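Jul 19, 2025

The intake ledger for the Bririer reuse room was opened at 8 this morning and closed shortly before the midday break. I record the day's business here in the usual manner, the office copy having gone to Shufen Long.

The first delivery came from the Jesby Street school and consisted of 22 cartons, chiefly picture books and outgrown coats. The coats have been hung on the long rail by size. Two cartons had been sealed with the wrong tape and could not be opened without tearing, and the school has been informed by letter. The second delivery, from the Lindqvist building, was received without a covering note. I have entered it under "unlisted" until the tenants' office replies.

Mrs. Long reviewed the labels on the upper shelves and found that the numbering still follows the plan adopted last November. It was agreed that shelves 80 through 96 will be relabeled before the next intake. The old labels are to be kept in the drawer with the spare keys - they are required for tracing earlier entries. The request for a second hand truck was raised again and again deferred. I note for my own part that the present one pulls to the left when loaded and ought to be repaired in any case.

Kudavico telephoned regarding the collection of scrap paper. Their driver will use the side entrance from now on, and the gate code has been changed to suit. I have written the new code on the inside cover of the ledger. 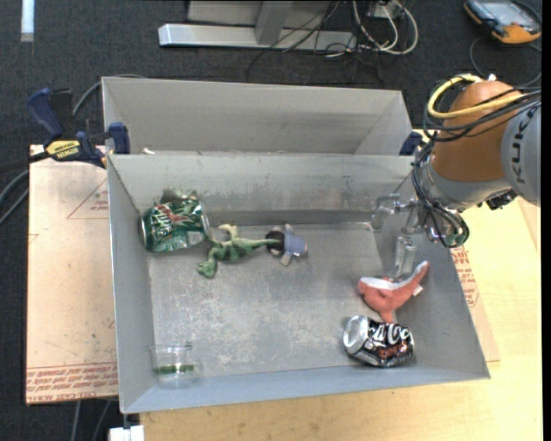 Sorting of the mixed donations took up the remainder of the morning. The rule on mixed bins remains that soft toys are taken out first, inspected at the seams, and passed to the washing table, and that drink containers go to metal recycling. The front gray bin held both kinds together: a green plush lizard and a coral-red sea creature on the one hand, and on the other a Mountain Dew can, somewhat crumpled, and a black Coca-Cola can lying up against the red toy. I have asked that the notice at the donation door be reprinted in larger type, with the words "no cans or bottles" placed at the top.

Mrs. Long proposes that toys be given a line of their own in the ledger. At present they are entered with household textiles, and the monthly totals for both are of little use as a result. I am in favor and will rule the new column this evening. The washing table is short of mesh bags, and an order must be placed before the next load.

Left the building at 4. Windows checked, side gate locked, ledger returned to the cabinet.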